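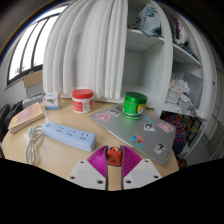
A power strip on the table, within reach for once.

Home | Kitchen | Workshop | Laundry | Archive

2 November 2019
By the Flumano Household desk
2 min read

Taming the table where everything gets plugged in

Every house has one. Ours is in the back room at Pronevcombe, and it was bought for eating at. Within a month it had become the place where phones, glue guns and the label maker go to charge, and we have not had a meal on it since March.

Start by unplugging the lot. Anything you can't match to a device goes in a shoebox marked with the date. If the shoebox hasn't been opened in a year, you have your answer, though you'll keep the box anyway.

Label both ends of every cord. Masking tape folded over into a flag works fine and comes off without a fight. Write what it powers. "Black one" seemed clear enough when I wrote it.

Never plug one strip into another, and keep heaters and kettles off strips altogether. They go straight into the wall. A strip that feels hot, smells odd or has a loose socket belongs in the recycling, however fond of it you are.

For long cords, fold them back and forth and fasten with a strip of old bicycle tube. Winding them around your elbow looks professional and puts a twist in them forever.

Dust the sockets with a dry paintbrush, with the strip unplugged. Crumbs get in there. I don't know how either.

Sticky patches left by old cord clips come off with a dab of cooking oil, left 2 minutes and wiped with dish soap. Try it underneath the table first. I tried it on top, and there is now a fruit bowl there.

Next: Descaling the kettle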